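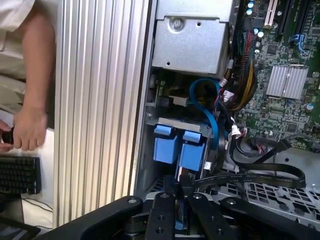 October, after tea. Another evening on the old tower from the Paststead sale. I paid 50 for it, which seemed fair given the weight of the case alone. The side panel is off and leaning against the wardrobe. I had expected to buy rails for the drives, but there are two blue plastic carriers side by side in the bay below the metal cage, each with a tab on top, so that saves an order from Casado. I want to keep the ribbed side of the case as it is and only give it a wipe.

Looked up the board on the Faminov forum. Thread 2649, five pages long and mostly an argument about fans. One person said to leave the heatsink alone unless the machine gets noisy, so I will leave it alone. Wrote down where the blue cable goes before I touch anything. Last time I trusted my memory and lost a whole evening to it.

Still to get: a 100 GB drive if Stuvby have any left, and a new battery for the clock. The screws are going in the mustard jar.

Stopped at ten. Back stiff from leaning over the desk. Need to ring the dentist in the morning and put the bins out.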